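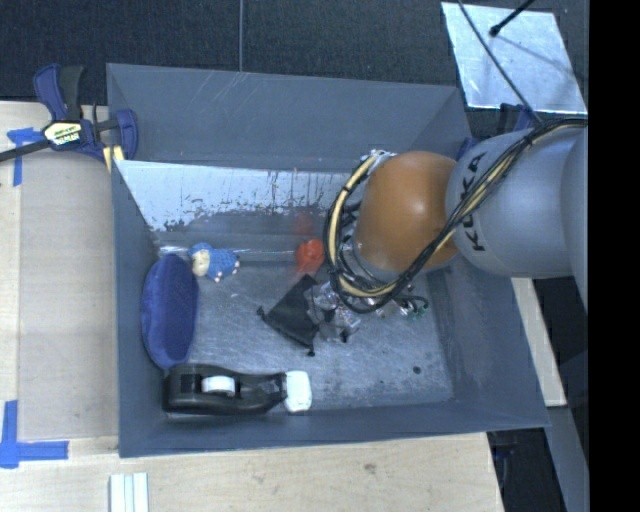 1/ Tue 10 May. Long day of teaching the arm by remote control at the Pornthorpe unit. A few notes while I still remember them.

2/ The job is picking from a bin. I hold the hand controller, the KUKA copies my wrist, and everything gets recorded. Later the software trains on the recordings and has a go by itself.

3/ We are up to 2,426 recorded picks. I did the last 20 before lunch and threw 6 of those away, all my fault. If I dither over an item, the robot learns to dither too.

4/ Current set of items includes a little doll in a blue cap, a black drawstring pouch, a tape dispenser and a long blue fuzzy thing. They are picked to be awkward in different ways.

5/ The pouch is the one I like least. Fabric gives you no obvious place to grab. I go for the thickest fold and lift slowly. Ruby-Lee Treloar goes for the cord every time and her success rate is better than mine, so I may have to change.

6/ See-through things are hard for another reason. The depth camera returns rubbish for them, so I steer by the colour view and come down in small steps. Those recordings run to about double the length of the others.

7/ Someone asked why we don't move the arm by hand instead. We did in October, on the Oshima trial. Good for teaching a path. Poor for picking, as your own hands end up in the camera view and you push harder than you think.

8/ The clamps on the bin matter more than they look. Before we had them the bin crept across the table whenever the gripper touched a wall, and a whole morning of recordings was no use. Blue tape on the wood marks positions. Please don't peel it up.

9/ Delay on the controller was bad again after three o'clock. Pamonum have sent new settings and I'll try them before the next session. If it's still slow I'll go back to the wired link.

10/ Next is 8 people from Buvengate having a turn each. None of them has driven an arm before. I want recordings from hands other than mine and Ruby-Lee's, even clumsy ones. Will post how many we keep.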